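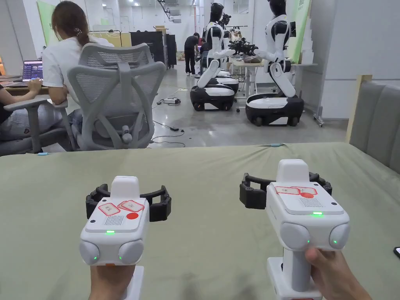 Sage-green fabric cover on a large work surface, desks and mesh chairs behind.

Fabric Covers on Shared Work Surfaces: Fitting, Cleaning, Cloths

A fitted or draped fabric cover protects a work surface from scratches and cuts down on noise when tools are set on it. It also holds dust, skin oil and graphite far more readily than a bare top. The notes that follow apply to plain woven covers in light colors, the kind sold by the yard or as ready-made sheets. Coated and waterproof covers need different handling.

Fitting

Cut the cover so that it hangs past the edge by the width of a hand on every side. A shorter drop creeps back onto the top within a day. A longer one gets caught in chair armrests when someone rolls away from the table.

Smooth from the middle outward, using the flat of the forearm. Wrinkles near the far edge are the usual result of smoothing toward yourself only. Walk to the other side and repeat.

Secure the underside with elastic straps or spring clips. Pins are acceptable on a padded surface but loosen with use. Double-sided tape leaves residue on painted wood and should be tested on a hidden spot first. We used Drukwood clips for two years; the springs held, the rubber tips did not.

Daily care

1. Remove everything from the cover, including cables.
2. Brush with a soft upholstery brush in one direction, toward the nearest long edge.
3. Wipe marks with a barely damp microfiber cloth. Blot first, then wipe.
4. Let the area dry before putting electronics back on it.
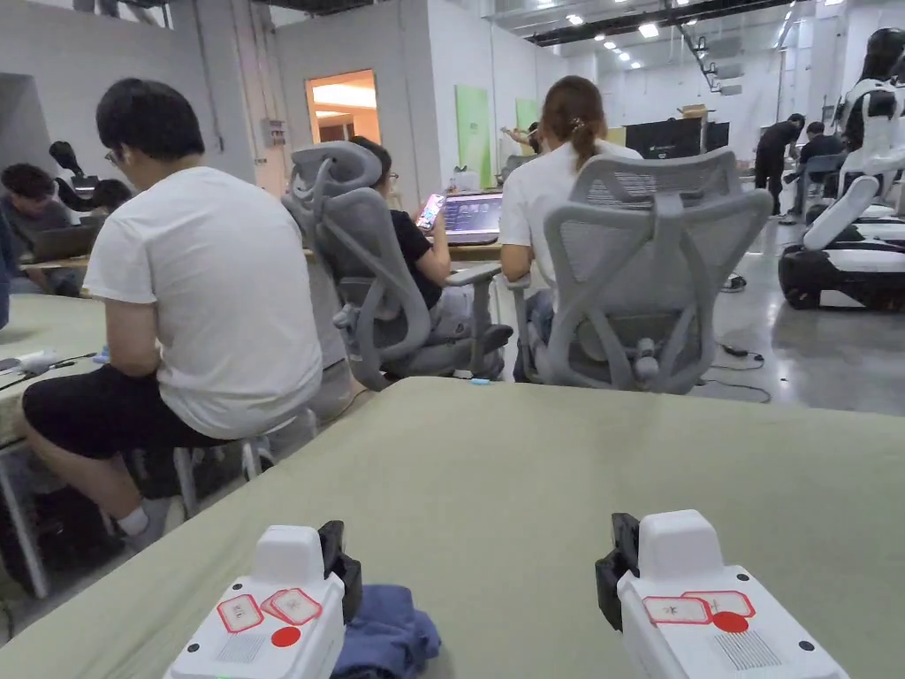 The cloth used for step 3 should be a different color from the cover. Dark blue on pale green is easy to find at the end of the day and is less likely to go into the wash with the cover, where it can bleed dye. Wash new dark cloths separately, in cold water, until the rinse runs clear. Skip fabric softener — it coats the fibers, and the cloth then pushes water around instead of absorbing it.

Fold the cloth in quarters while working. This gives several clean faces before it needs rinsing. A bunched cloth wipes unevenly and tends to leave a ring at the border of the damp area.

Smudges

Gray smudges in the middle of a light cover are generally a mix of hand oil and dust. Water alone spreads them. Mix 4 drops of clear dish soap into a cup of lukewarm water, dab the solution on with a white rag, wait 7 minutes, then dab again with plain water. Work from the outside of the mark inward. Do not scrub. Scrubbing raises the nap and leaves a dull patch that catches the light after the stain itself has gone.

For ballpoint ink, use rubbing alcohol on a cotton swab, with a folded paper towel under the fabric. Replace the towel as it picks up color.

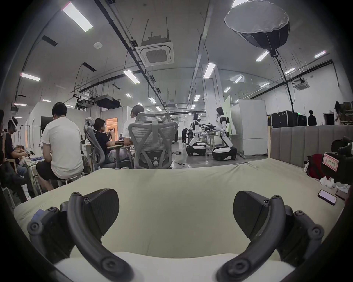 How often should the whole cover be washed?
Every two weeks if several people use the surface daily, once a month otherwise. Use cold water and a gentle cycle, then hang it by the long edge.

Shoes and bags

Keep both off the fabric. Grit from soles and bag bottoms works into the weave and acts as an abrasive each time the cover shifts. An open shelf or a row of hooks near the door takes care of most of it. If the surface has to hold bags for a short time, put down a washable mat and shake it out outdoors.

Metal parts with exposed screw heads can snag a loose weave. Set them on a tray with a raised rim. Trim a pulled thread with small scissors, or work it through to the back with a needle; never pull it. 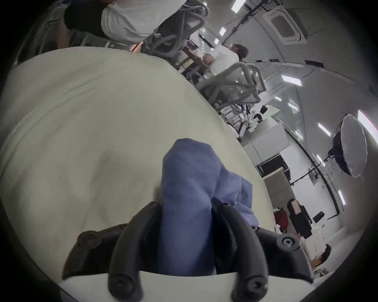 Heriberto Chávez wrote to disagree about cold water: his covers came out gray until he switched to warm, and he lost no more than a finger's width in length after the first wash. He also irons the hem while it is still slightly damp, on the lowest cotton setting, so that the drop hangs straight.

Warm water is fine for preshrunk cotton. For blends, check the label and stay with cold if it is missing. Cut new covers only after the first wash.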